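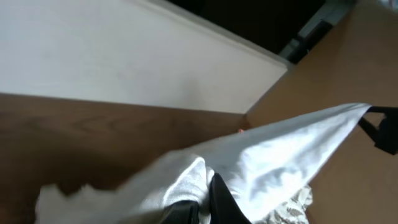

Home | Collections | Data cards | Contact

# Stinness White Textiles: data card

Last updated: September
By the Stinness notes team, Drastwood

## What is in it

Stinness is a collection of 2323 short records about the handling of white household cloths: spreading, gathering, folding and putting away. We made it in two rooms at Drastwood, and the written notes were prepared at Vrettos. It belongs to the larger Rumard series, but it can be used alone.

We chose white on purpose. When a white cloth lies over another white cloth, the border between them is difficult to find, and the folds are often visible only by a soft shadow. Coloured towels are much easier and they have their own card.

## Kinds of cloth

The notes use these words:

- `plain`: one colour, no print, smooth or creased
- `fluffy`: a fuzzy surface or a loose tuft, with no clean outline
- `patterned`: a print or a lace-like design, also when it is pale grey on white
- `mixed`: more than one of the above in the same record

If a patterned piece is under a plain one and only a small part of it shows, the record is still `mixed`. In the first version we were not consistent with this, and 31 records were corrected.

## State of the cloth

- `taut`: pulled tight between two points
- `gathered`: collected into a mound
- `draped`: hanging over some object
- `flat`: lying open, small creases allowed

One cloth can have more than one state. A corner may be taut while the middle is gathered — please do not choose only the bigger area. Write the taut part first.

## Other things

Straps, bands and cords are written in the field `extra`, with the colour. We do not say what a strap belongs to unless its whole length can be followed. Panels and wooden surfaces go in `background`.

## Known problems

- `fluffy` and `gathered` are confused by new annotators, especially near the end of a cloth.
- Very bright cloth loses its small creases.
- Material names such as cotton or satin are not given. We could not check the labels of all pieces, so we left this field out.

## Changes

Version 2: corrected `mixed` records, added `extra`. The old field `ribbon` is removed, its values are now inside `extra`.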